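November, late, tea going cold

Spent most of the day on the equipment plan and I'm still buzzing about it, so I'm writing it down before bed or I'll lie there doing sums. The amount we can spend next year is 2000. Last week that sounded like a fortune. Today I put it into a spreadsheet and it shrank, the way money does, but there's still a very nice year's work in it if I buy the right things in the right order.

Item one is fingertips. I've been putting this off because fingers are boring to buy and cameras are fun to buy, and I love a camera catalog. But I sat down this morning and looked hard at the pair we have, and the edges are chipped and scuffed and the black finish has had a long life. So: new pair, plus a spare pair, plus a set of soft pads to try over the tips. Flanness does the lot as a kit for 776. I read the listing three times to see if that was per finger (it isn't, hooray). They also sell a wider tip for boxes and I talked myself out of it, then back into it, then out again. We don't do boxes. Maybe by spring we do boxes. Out!

The part of the kit I really want is the pads. A marker barrel is smooth and round and slim, a rotten thing to hold between two hard flat surfaces if you don't meet it square. I'd like to know how much of my fussing over approach angle would just go away with a bit of rubber. Could be none of it. I'd be happy to pay to find out, and the pads are the cheapest line in the whole kit.

Item two is a second camera for the wrist. The one we have is fine. It is also the only one, and every time I tighten its bracket I hold my breath. A spare on the shelf would be worth it for my nerves alone. Daly has the same model but the lead time is 16 weeks, and that's if I order now, so it has to go in the first order even though we may not need it until summer. I wrote ORDER FIRST next to it in capitals and then underlined the capitals.

After lunch I did the thing I'd promised myself I would do, and wrote the plan from what the job needs instead of from what the catalogs have. The job, for now, is Tirow: pens and markers off the table and into the cup. I love this task more than I expected to. It looks like nothing at all and it has everything in it. You have to find the thing, work out which way it's pointing, get the tips down either side of it, lift, turn it upright and put it through a round opening with other markers already in the way. I could happily spend another year on it and I've told everyone so.
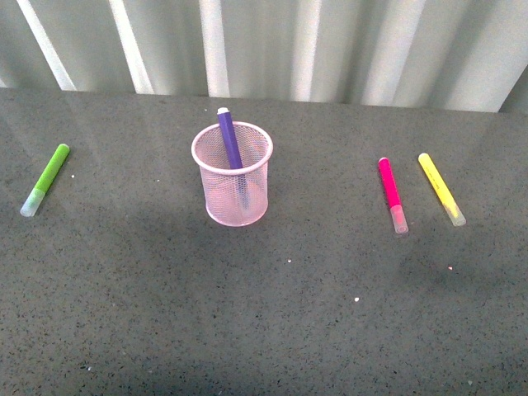
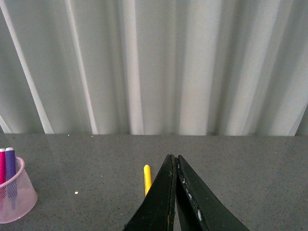
Tirow, the pink mesh cup and the markers, with the yellow one on the table both times.

Working from the job changed the list quite a bit. Item three used to be "better table" and I've crossed it off. The speckled gray top is good. I had a whole page of notes about getting a plain white one, and when I read them back the only argument was that I thought it would look more professional. Gone! That freed up enough to stop me worrying about shipping, which I'd forgotten to include at all until about the second cup of coffee. Note to self: every supplier gets its own shipping line from now on.

The curtain stays too. I like the curtain. The pleats catch the light in stripes, and I want a couple of lamps on stands so I can choose where the bright bits fall. I've put lamps in as item three instead. They don't need to be fancy, they just need to stay where I put them and be the same brightness every morning.

Item four is my favorite: 30 new cups! All sorts. Mesh ones, solid ones, a tall one, a squat one, something square, something in clear plastic that will probably cause me grief. The pink mesh is pretty and I'm fond of it, but if we only ever use one cup then we only ever learn one cup, and I want to see what happens with a narrower opening. Cups cost next to nothing compared with everything else on the page, and I had more fun choosing them than I had with the rest put together. I've also added more markers. Fat ones, thin ones, a few with clips, and a box of plain pencils for a rainy day.

Then there's the Bremisitz question. Bremisitz makes a hand with three fingers and I have wanted one since I first saw the drawing. I looked up the price again today, as if it might have dropped overnight. It would eat the whole budget and then ask for the next one. So it goes on a separate page headed LATER, and I let myself write a paragraph there about what we'd do with it (turn a marker in the hand without putting it down — imagine!). I felt better once it had a page of its own. Two fingers can do a lot more than we've asked of them so far, and I'd like to get to the end of that first.

What I still don't know:

Whether the Flanness kit fits our mount as it is or needs the adapter plate. The drawing shows four screw holes and gives no spacing. Have written to ask.

Whether to buy a service plan. My gut says no. My gut has never had to pay for a motor.

How much to hold back. I've kept a slice at the bottom of the sheet labeled "oops" and I keep nibbling at it for more cups. Must stop. The oops money is for oops.

Whether the lamps want their own power strip or can share the one under the table. I should crawl under there and look at what's plugged in before I buy anything with a cord on it. Tomorrow, with a flashlight.

I read the whole plan out loud to the kitchen at the end of the afternoon, and it held together. It's a page and a half. The old one was six pages and I never wanted to open it. This one I've opened four times since dinner, mostly to admire the cup section, once to fix the shipping.

Tomorrow: email Daly and get the camera order moving, measure the spacing on the mount with the good calipers, look under the table, and find out if anybody sells square pen cups one at a time.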